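A **vanity basin** is a bathroom sink made in one piece with the top of a cabinet, so that the bowl and the surface around it form a single unit. It is most often ceramic with a white glaze. The flat rim holds soap and cups, and many models have shallow recesses molded into the back for this purpose.

## Cleaning

The usual tools are a soft cloth and a mild liquid cleaner. Wiping normally starts on the rim and the back ledge, then moves down the walls of the bowl to the drain.
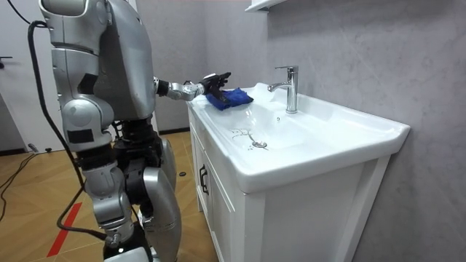
Blue cloth on the rim and inside the bowl of a white basin.

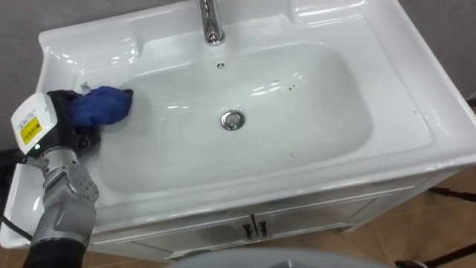
Soap film collects on the slopes of the bowl, and limescale forms at the base of the faucet. Steel wool and scouring powders scratch the glaze, and scratched areas hold dirt. The overflow hole is cleaned with a narrow bottle brush.

In *The Washroom at Home*, Ashraful Bandara recommends wiping the rim daily and lifting out the stopper every 2 weeks. The Zastinetti care booklet gives the same advice for the stopper but allows diluted vinegar on limescale, provided it is rinsed off at once.

## See also

- Pedestal sink
- Pop-up drain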